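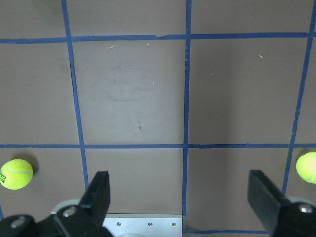
Labs > Working Papers > Equipment Planning > Section 3
12 min read

3. What we bought, and in what order

Most of our budget fights were over small stuff. The arm itself was a single line on the quote from Skatell and everybody signed off on it, but then came the jaws, the spare jaws, the mounting hardware, the test objects, and something to mark out the table with, and that's where I spent my evenings. I had priced a printed calibration mat from Hedness and I really wanted it (it looked so professional in the catalog!), but Tímea Medve asked me what it would do that painter's tape wouldn't, and I didn't have a good answer. So the grid in Figure 1 is blue tape pressed straight onto the tabletop, a bit crinkled along one of the lines, and the test objects are tennis balls. The money for the mat went to a second set of jaws.

Figure 1. Wrist view of the taped work surface, with the parallel gripper open and a tennis ball outside each jaw.

3.1 Splitting the order

We split the purchase into 2 rounds, and I'd do it that way again. Round one was the arm, one gripper, the wrist camera and a table. Round two was everything we thought we'd need but couldn't prove yet -- a different jaw shape, a better light, a cart for the controller. We held back 20 percent of the total for round two and wrote down ahead of time what would let us spend it. A part had to come up in the work log on three separate days before it could go on the list. I broke that rule once, for cables.

The quote from Vincze came in cheaper on the gripper, but it didn't include the adapter plate, and by the time I'd added that plus shipping the gap was tiny. We went with Skatell for everything and got one invoice, which made our accounts office very happy. The signed quote is dated 20/09/2022 and the crates came in October.

3.2 Consumables

I'd left these out of the first draft budget completely, which was silly of me. Tape gets scuffed and lifted and has to be laid again, and so do labels, and soft objects wear out. We now keep a small line called Bamula (after the project) with $100 a month in it for anything that gets used up, and whoever is running trials can spend from it without asking me. What's left at the end of the month rolls over -- so far I've only moved it into jaw pads.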